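Storing and Repairing Board Wargames: Workshop Notes
Posted 11 November 2022 by Impi Valtonen

Most of what follows concerns hex-and-counter games, the kind with a paper map and several sheets of die-cut cardboard. A lot of it will work for other games with small parts.

Punching counters

Don't twist counters out of the sheet with your fingers. Lay the sheet face up on a cutting mat and run a sharp hobby knife through each connecting tab. A dull blade drags the top layer of paper and leaves a fuzzy edge, so change it when you start a new sheet. My copy of Brasinholm has 205 counters, and I went through two blades on it.

Sort as you go. Keep each nationality or formation together and bag it before you cut the next one. If you mix everything in a bowl and plan to sort it later, you'll spend a whole evening reading tiny unit designations.

Clipping corners

Clipped counters stack better and are easier to pick up. A 2 mm corner cutter suits half-inch counters. For the larger ones, go up to 2.5 mm. Push the counter firmly into the guide and press once. If the cut looks ragged, the cardboard may be damp. Leave the counters in a dry room overnight and try again.

Do the backs match the fronts? Check one counter before you do the whole set. When the printing is off center, a generous clip can take off a movement number on the reverse.

Flattening a paper map

Open the map and fold each crease gently backward, once. Lay it flat on a hard surface with a sheet of acrylic on top and leave it for a day. Don't iron it. I know people who do, and I have seen the ink lift on a Claltell map that was otherwise in perfect shape.

For a map with a split at the fold, turn it over and use archival document repair tape on the back. Regular clear tape yellows in a few years and the glue creeps out at the edges. Cut the tape slightly short of the split's full length at the map edge so that nothing sticks out.

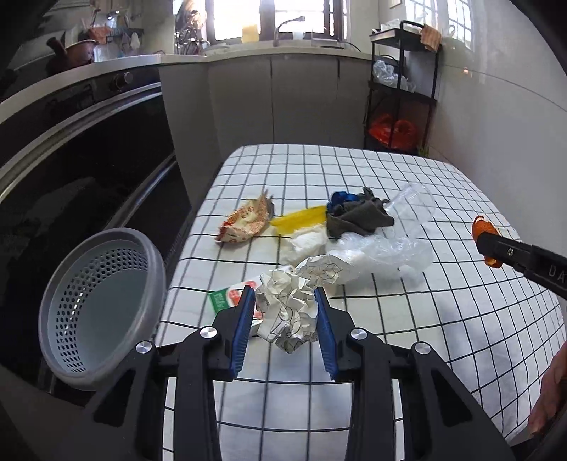 If the split has gone all the way through at a point where two folds cross, use a small square of tape there first, then run the long strips over it. Burnish with the back of a spoon. Let the map sit under weight for an hour before folding it again.

Trays and bags

Counter trays are worth the money for any game you play more than once a year. Put the units that come on in the first few turns in the front row. Label the lid and the tray both, as lids wander. A strip of painter's tape and a fine marker will do.

For games with few counters, small zip bags take up less space. Poke a pinhole near the top of each bag to let the air out, and the box lid will close. Don't use rubber bands on cards or counters. They dry out, stick to the printing and leave a mark.

Box corners

Split corners are the most common box damage. Work white glue into the split with a toothpick, press the sides together and hold them with two strips of painter's tape on the outside. Wipe off the extra glue with a barely damp cloth. Give it overnight. If the corner is badly crushed, cut a piece of thin card to fit inside the corner, glue it in and clamp it with clothespins.

My old Hervieu box lost a corner in March when I moved the shelves. It was fixed this way and is holding up with ten other games on top of it.

Shelving

Store heavy boxes flat, no more than five or six high. Standing boxes on end saves room but lets the counters slide, and trays with loose lids will spill. If you have to stand them up, fill the empty space in the box with folded tissue paper.

Keep the shelves away from outside walls and direct sun. Red and yellow printing fades first.

Dice

Test a die you don't trust by rolling it 200 times and writing down the results. Small differences mean nothing. If one face comes up twice as often as the others, put the die in a game where it can be a turn marker. The Cevix dice I bought used had rounded edges on one side, and two of them ended up that way.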